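Surface Finishes for Wooden Desks in Shared Study Rooms
Project report, group Todorova
Submitted 2/27/20

1. Introduction

Our project deals with the finish on wooden desks which are used by many students every day. In the study rooms of our faculty some desk tops became grey and rough after a short time, while others of the same age still look good. We wanted to understand how much of this difference comes from the finish, and how much from cleaning.

We had a budget of 50 euros for materials. The firm Tamix gave us the offcuts of pale wood without payment, and for this we are thankful.

2. Materials and method

Three finishes were compared: a hard wax oil, a water-based varnish sold under the name Trasix, and plain linseed oil. Each finish was put on with a cotton cloth or a brush, in two thin coats, and left to dry for seven days in the workshop. Between the coats we sanded lightly by hand, always along the grain.

For the wear test we used a felt block with a weight on top. The block was pulled over each sample 3000 times. After this we put drops of coffee, tea and hand cream on the worn part and wiped them off the next morning.
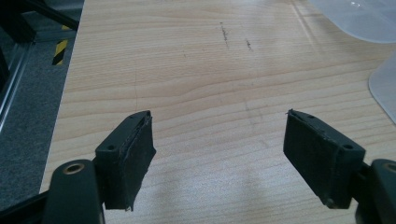 The choice of wood was more difficult than we expected. Dark wood hides small stains, so the differences between the finishes would be hard to judge by eye. Very open grain is also a problem, as dirt stays in the pores and it is not clear if the finish has failed or not. We therefore looked for a pale, even top with a quiet grain, of the same sort as the light tabletop in the photograph, where the lines run in soft horizontal streaks and a mark of coffee would be seen at once. Pine was left out because it is too soft for this use.

3. Results

The varnish kept its shine longest, but when it was worn through, the damage had a sharp border and could not be repaired in one place only. The hard wax oil lost its shine early – the wood under it stayed clean, however, and one new coat made the sample nearly as before. Linseed oil gave the warmest colour and the weakest protection. Coffee left a ring on all the linseed samples.

We also read the cleaning book of the Nemenari reading room, which has 787 entries. Many of them mention a strong kitchen cleaner, and this product softened our oil samples when we tried it.

4. Discussion

For shared rooms we would suggest hard wax oil, with a new coat every February, when the rooms are less busy. The cleaning staff should be told which product is safe. Our test did not include heat from cups or scratches from keys, and a next group could add both.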